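Redoing the kids' dishes and toys this month. One table, everything out on it a bit at a time, then it goes back in a drawer or it goes away. Posting as I go.

1/ Rule for July: plastic cups and plates stay if they have no cracks. Plush stays if the seams hold. The white table is the sorting spot and nothing else gets parked on it.

2/ First up are the pink plush and the light blue cup.
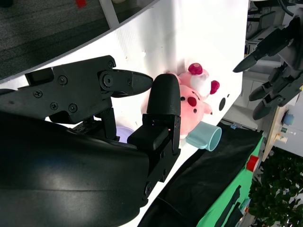
Do plush toys and play dishes need to be stored apart? They keep better that way, with plush in a cloth bag and plastic in a bin with a lid.

3/ I use the Bremum bins, the 8 quart size. They stack two high in the hall closet. The Tendlow ones are cheaper but the lids pop off when you stack them.

4/ Before this everything lived in one big tote from the Gallesen store. Plates at the bottom, animals on top, crayons all through it. Getting a plate out meant emptying the whole thing.

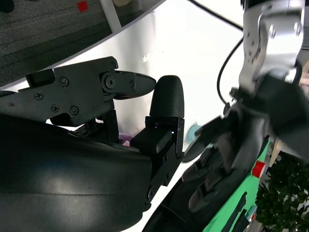 Post 5 of 8

5/ Washing. Plastic goes in the sink with dish soap and warm water, then upside down on a towel. Plush goes in a pillowcase, cold, gentle cycle. I don't put ours in the dryer. The faces get scratched up.

6/ Someone asked about labels. Masking tape and a marker. The bins are numbered and the list is taped inside the closet door. Bin 36 is plates and cups, bin 37 is plush. The numbers are high because they carry on from the garage shelves.

7/ The pink one with the big red nose is staying. So are the teal mug and the lavender plate. I tried to talk the kids into giving up the plate and lost.

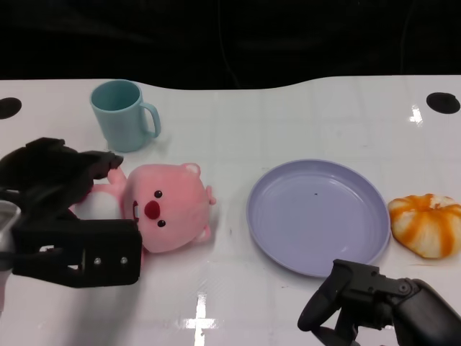
The plate fits flat on the bottom of the bin and the mug goes on top of it, handle to the side so the lid closes. Kong, the stuffed gorilla, is too big for any bin and gets the shelf.

8/ Puzzles are next. I need to find out which ones still have all their pieces before I buy another bin.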